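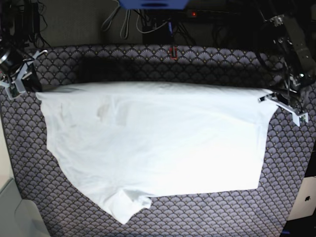 How to Compare Two Sets of Gripper Fingers on a Cotton T-Shirt

If you want to find out fast whether a gripper is any good with cloth, give it a T-shirt! Blocks and cups are forgiving. Cotton slides, bunches up and hides its own edges, and you learn more in one afternoon than in a week of pick-and-place. I used this method in August to choose between the Adlow fingers and the Soriano fingers, and it works for any pair you can bolt on yourself.

What you need: one plain shirt, a padded surface, a notebook, and a patient friend to reset the shirt between tries (thank you, Marilou Dizon).

Step 1. Set your closing force low and write it down. My controller takes a raw value, so I started at 921 and went up to 2538 before the motors began to complain. Yours will use different numbers. Keep the same value for both sets of fingers or the comparison means nothing.

Step 2. Lay the shirt flat and try the corners first, one gripper per corner. Lift a little, hold, lower. Write down every slip.

Step 3. Now go for a single layer.

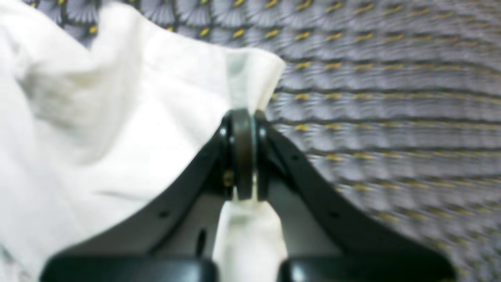

Single-layer grabs are where fingers really show their character, and I love this part of the test. Close slowly and watch the wrist view, not the arm. Look at where the cloth ends up: a short folded corner standing up above the pinch is plenty to hold, and if a strip hangs down between the fingers as well, write that down too, as it can get in the way of your next move. Open, reset, repeat. I do 80 grabs per set, which sounds like a lot – it goes quickly once you have a rhythm.

Step 4. Press and slide. Push one fingertip gently into the cloth, drag it toward the other, then close. Rounded tips and square tips behave very differently on this one, so give it extra time.
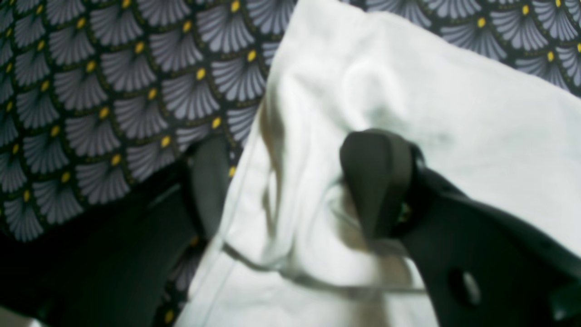 Villads Bech wrote in to say that he gets cleaner results by running step 4 before step 3, while the shirt is still fairly smooth, and that he wipes the fingertips with a dry cloth every time he swaps sets. I've tried the wiping and I'm keeping it.

Step 5. Swap the fingers, recalibrate the zero point, and go again from step 1. Please don't skip the zero! I did once, and had to throw out a full set of Soriano results.

Step 6. Add up slips, double grabs and clean grabs for each set. Adlow won on corners for me, Soriano on single layers, and I ended up keeping Soriano on both arms. Next up are the soft pads from Wundeo – same shirt, same settings.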